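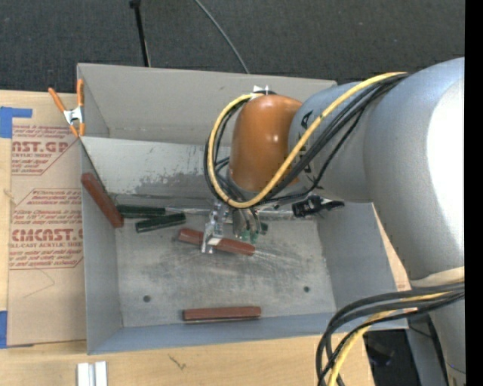

**Figure 3.** Bin station used in the gripper comparison, with the arm over the bin and five tool handles inside.

## 4. Gripper comparison on handled tools

### 4.1 Station and parts

All trials in this section were run at one station (Figure 3). The bin is an open metal container with upright side walls and a sloping panel at the back. It stands on a wooden tabletop within reach of the arm and is held by a spring clamp at one corner. We did not line the bin. The bare metal floor is scratched and rubbed in places, and we wanted the fingers to work against a hard surface, as they would on the packing line at Kulard that prompted the study.

The test parts were hand tools with molded handles in two colors, reddish brown and dark green. Tools of this kind are awkward for a bin-picking system. The handle is thick and easy to hold, but the shaft is thin and reflective, and a grasp too far toward either end lets the part swing once it leaves the floor. When two handles lie side by side, as the green ones do in Figure 3, the gap between them may be smaller than one finger.

### 4.2 Grippers

We compared 2 end effectors. The first, called the plate gripper below, has metal fingers built from flat plates with a bent lower end. The bend lets the tip slide under a handle that is lying flat. The second is the Tehrani gripper, a parallel-jaw unit with straight fingers and soft pads. Both were mounted on the same wrist with the same adapter, and the tool center point was measured again after every change.

Cable routing was kept the same for both grippers. The cables run along the outside of the arm and loop around the last joints with some slack. In early tests we had tied them down more tightly, and wrist rotations past a quarter turn pulled on the connector. The looser loop fixed this, at the cost of a wider sweep near the bin walls. The planner treats the loop as a padded cylinder around the wrist. This padding ruled out some grasps close to the walls for both grippers equally.

### 4.3 Procedure

Each trial began with five tools dropped into the bin from a tray. The controller chose a grasp from a single depth image, moved to a point over the part, and came down along a straight line until the wrist force passed a set limit or the target height was reached. The fingers then closed, and the arm lifted the part clear of the walls. A pick was counted as good if the part was still held after the lift and a half turn of the wrist. Parts that slipped during the turn were counted as drops, and parts that never left the floor were counted as misses.

We recorded 342 picks with each gripper. The operator did not move parts between picks unless the planner returned no grasp at all. In that case the bin was emptied and filled again, and the event was logged as a reset. Nasrin Akbari ran the plate gripper trials and Pouran Yazdani ran the Tehrani trials. Both used the same written script, and the drop tray was filled in the same order.

The controller was the Adasley unit described in Section 3, with force readings filtered over 17 samples. Shorter windows made the arm stop early when the fingers brushed a wall. Longer ones let the tips press hard enough to leave new marks on the floor of the bin. Descent speed was the same in all trials and was not tuned for either gripper.

### 4.4 Observations

The plate gripper did better on parts lying flat in open space. Its bent tips got under the handle even when the grasp point was slightly off, and most of its failures were drops during the half turn. Metal on smooth plastic gives little friction, and a handle gripped away from its center of mass tended to rotate between the fingers. Raising the closing force helped somewhat but caused the plates to flex.

The Tehrani gripper dropped fewer parts once it had them. Its failures were mostly misses. The padded fingers are thicker, and when two handles touched, one pad often landed on top of the neighboring part. The force limit then stopped the descent before the fingers could close. Parts leaning on a side wall were hard for both grippers — the wall blocks one finger, and the cable padding removes many of the tilted approaches that would otherwise work.

Resets were more common with the Tehrani gripper, mainly late in a trial when the remaining parts had been pushed into corners. We did not try a planner that moves parts away from the wall before picking, although the plate gripper would probably suit that kind of motion.

### 4.5 Wear

After the main trials, each gripper was opened and closed 2000 times on a single handle clamped in a fixture. The plates showed polished spots at the contact points and no change in alignment that we could measure. The pads on the Tehrani unit had begun to peel at the lower edge and were replaced before the mixed-part tests in Section 5. Replacement takes a few minutes and does not require a new tool center point measurement, provided the pads come from the same batch.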